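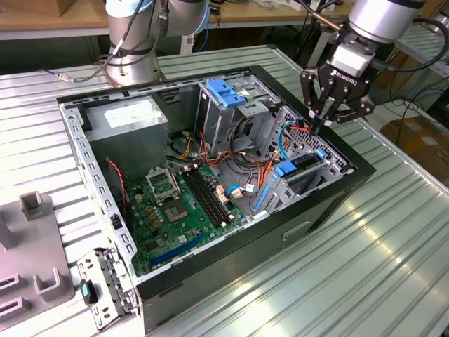

Home | Articles | Authors | About
Filed under: Mobile Interaction, Launchers and Gestures
June | Pintér

4.2 Gesture conflicts between launcher and system

The second part of the study looked at what happens when a third-party launcher and the phone's own software both listen for the same swipe. Two launchers were compared, Clostik and Follora, each installed with its default settings. Participants used one launcher for 7 days and then changed to the other. Lumska, the logging tool described in Section 3, recorded each swipe that began within the outer margin of the screen.

In total, 755 swipes were recorded as conflicts, meaning that both the launcher and the system tried to respond. Most began at the lower edge, where Clostik opens its application drawer and the system returns to the home screen. Follora places its drawer on a long press and produced fewer conflicts there, although it produced more at the left edge.

Figure 3. Conflicts by screen edge and launcher. [Chart available in the full text.]

Participants seldom changed the default gestures, even where the settings page offered a clear way to do so. Several reported that they had stopped using the affected swipe and opened applications from the search bar. The logs do not record the reason for a gesture falling out of use, and this finding therefore rests on the interviews alone.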